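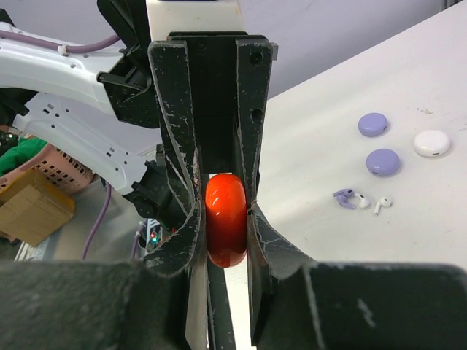

So I finally made it to the open day at Cistus, the place out past the rail yard that makes little cases for earbuds, mints, travel soap, you name it. I've bought their Oso case twice (lost the first one on a bus), so I was probably more excited than a grown adult should be!

You sign in, you get a paper badge, and mine said visitor 302. We went around in small groups, and ours started in the color room, which I could have stayed in all day. They had 102 sample chips up on one wall, and the woman showing us around told us the oranges and reds give them the most trouble. A batch that looks great in the morning can look like tomato soup under store lights. I asked which one sells best and it's gray. Of course it's gray.

After that came the molding floor, warm and very loud, with a smell like a new shower curtain. The cases come out in halves and get matched up farther down the line. Each Oso is supposed to survive being opened and shut 500 times before the style gets approved, and they let us try a few. A good one closes with this soft click that I kept doing until the guy next to me gave me a look.

My favorite stop was the finishing tables. Shiny cases show every fingerprint, so people wear thin gloves and wipe each one before it goes in the tray, 100 to a tray. I tried wiping one and left it worse than I found it.

The shop at the end was a bit of a letdown, mostly last year's Talpur line and a bin of seconds, but I dug around and got two for the price of a coffee. Parking is free if you use the back lot, and wear real shoes, they turned away a lady in sandals. They're doing it again in June and I've already put my name down.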